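Gripper glitch at Drendell stops table-clearing work for the new year
Print this story | E-mail this story 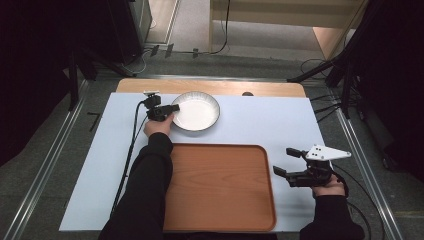 I'd been hoping to bring you happy news from Drendell this month, and instead I'm writing about a left hand. The lab there has been teaching Onov, its table-clearing robot, by having people do the chores first with a gripper in each hand - plate onto tray, plate off tray, over and over until your shoulders hate you. In December the left-hand gripper started telling the computer it was closed when it was wide open.

You can guess how that went once the robot learned from it! Onov would slide up to a plate, decide it already had a good hold and lift away with nothing in its fingers. That was the harmless version. In the other one it thought it was still open and kept squeezing, and one plate went in two with a bang I'm told could be heard in the parking lot. Nobody was hurt. The staff work behind a taped line whenever the arm is powered, and the stop button did its job, so I don't want to make this sound scarier than it was.

The trouble was traced to the cable, or more exactly to the plug where the cable goes into the gripper. All that twisting of the wrist had worked a pin loose, and the signal dropped out for a split second and came back wrong. Wirer, the shop that makes up the cables, has agreed to replace every one of them with a version that has a clamp at the plug end. I've held one of the old ones and you can feel the wiggle with your thumb.

The bigger headache is the recordings. The lab had 3348 of them when the fault turned up, and 565 were made with the bad gripper. A check of that batch found 241 where the finger position jumps in a way no real hand could manage, and those are gone for good. The rest are sitting in a folder until somebody decides whether to trust them (I wouldn't, but I'm not the one who has to do them all again).

I asked why the software didn't catch it. The answer was a bit sheepish - there was a check, but it only looked for a missing signal, and this one was there the whole time and just plain wrong. A new check compares the gripper's reading with what its own camera sees, and recording stops if the two disagree.

Onov itself stays switched off until the new cables are in. The demo planned for the Núñez building has been put back, with no new date so far, and people who signed up will keep their spots. I had a spot too, so I'll be waiting along with the rest of you.

Last updated: 11th January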